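Open day at the Tredthorpe workshop — who went, and what did you think?
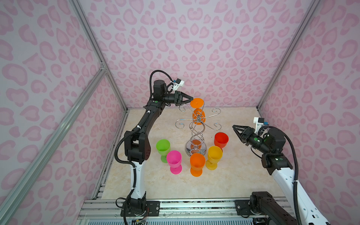
Tredthorpe Makers' Club — Robotics Section

ebere_a
Well, I promised I'd start a thread once I'd got my shoes off and a cup of tea in me, so here goes. I took the kids over in the afternoon (September is a lovely time for that drive, by the way, if you go the back road) and we stayed far longer than I'd planned. The goblet table was the one my two wouldn't leave. Two arms, a silver stand with curly hooks on it, and a bunch of plastic goblets in the brightest colors you ever saw. You could stand there and watch the thing pick up a goblet, turn it over and try to get it settled on the stand, and the whole crowd would go quiet and then let out a breath together. I haven't enjoyed a demonstration that much in years! What did everybody else see?

tanko.aliyu
Her brother here, also present, mostly holding coats. I enjoyed it too, but I'm going to be the grump and say it was slow. I timed one goblet at 50 seconds. My aunt could set a whole table in that time and tell you about her knees while she did it.

salamatu_g
Tanko, you said the same thing at the Nedeo open house last year and then went back twice, so I'm not sure I believe you :) I was on the rota for that table until three, so let me stick up for it. A goblet is a mean thing to hand to a two-finger gripper. You've got the round bowl, then the short stem, then the flat foot, and every one of those wants to be held differently. Turn it upside down and now you have to bring the bowl in over the stand without knocking any of those scrolls. Please try it at home with a pair of salad tongs and report back.

tanko.aliyu
I did go back twice, yes. There was cake.

AdesuwaH
I loved the leopard print! Pink, on all three panels, and who on earth thought of it, because I want to shake their hand. Every other robot demo I've been dragged to has been gray on gray.
My one real complaint is the talk beforehand. 21 slides, and I'd say the first 15 were about the history of the workshop. I do care about the history — my dad had a bench there when I was small — but there were children in the front row and the poor things were sliding off their chairs. Put the arms first next time and let people wander into the talk if they want it.

ebere_a
Oh, I'm going to disagree with you there, Adesuwa. I liked the talk. I've been coming for ages and never knew the Sukomo people had the building before the club did. But you're right about the children. Amarachi asked me in a very loud whisper if the man was going to finish before supper.

amarachi_a
mom I was being polite!! also my favorite was the orange one going over the top of the stand. the other arm was just waiting there with its fingers open like it wanted a turn

salamatu_g
Amarachi, you asked the best question all afternoon, which was why there's a camera on each wrist when people only have eyes in their heads. I've been thinking about it ever since. The short answer I gave you was that it helps to see what's right in front of the fingers, and I'd like a second go at it when you come by next.

AdesuwaH
Does anyone know if Ji is bringing the sorting table back in the spring? I missed it because of the line for the parking lot. They let 200 of us in and I think every one of us came in a separate car.

salamatu_g
Spring is still being argued over. Ji wants to do it, the question is the room. I'll post in this thread when I hear.

tanko.aliyu
If there's a sorting table I'll come and time that as well. Somebody please save me a corner piece of the lemon one.

Contact the club desk | © Tredthorpe Makers' Club | Back to top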